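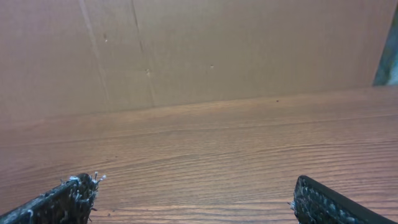 Tan cardboard behind a wooden tabletop. Damerdale will start collecting cardboard separately in June.

Damerdale households will put their cardboard out on its own day starting in June, after the town council voted Tuesday night to split it from the rest of the recycling.

Under the new schedule, cardboard will be picked up every other week. Bottles, cans and paper will stay on the current weekly route. Trash days do not change.

The town has collected all recycling in one cart for years. The public works department told the council that too much of the cardboard now reaches the sorting plant in Cirkley soaked or stained with food and has to be thrown out. The plant charges the town extra for each rejected load. Damerdale was billed for 23 rejected loads last year, according to the department's report.

The change will not add a fee to residents' bills this year. Council members said they would look at the cost again when the next budget is drawn up.

Residents will not get a second cart. Cardboard should be flattened and either tied with string or stacked inside one larger box, then set at the curb by 8 a.m. on collection day. Bundles should be no more than 4 feet long in any direction. Tape and shipping labels can stay on. Plastic film, foam blocks and packing air pillows need to come out.

Pizza boxes were discussed at some length. The clean lid can go in with the cardboard, but a greasy bottom half belongs in the trash. Waxed boxes of the type used for frozen food will not be taken. Neither will milk and juice cartons, which stay in the regular cart.

If it rains, crews will still run. The department is asking people to hold their bundles back until the next pickup in heavy rain – wet cardboard is heavier to haul and the plant may turn it away. Cardboard kept in a garage or under a porch roof is fine to put out as usual.

Apartment buildings with shared dumpsters are not part of the first phase. Owners of those buildings will get a letter later this year. Stores and restaurants on the Raven Street business block can ask to be added to the route if they put out small amounts, but larger shops will have to keep using a private hauler.

The route will be run by Kvam Hauling, which already handles yard waste for the town. The company will use one truck and start on the north side, covering the streets above the rail line in the first week and everything south of it in the second.

The council also set aside money for 200 folding carts to be lent out to residents who have trouble carrying bundles to the curb. Requests can be made at the town hall front counter or by phone during business hours. Older residents and people with disabilities will be served first.

One council member voted against the plan and said the schedule would be hard to follow for people who work nights. A printed calendar will be mailed with the next water bill, and the same dates will be posted at the library.

Cardboard can still be dropped off at the transfer station on the Cirkley road during its normal hours.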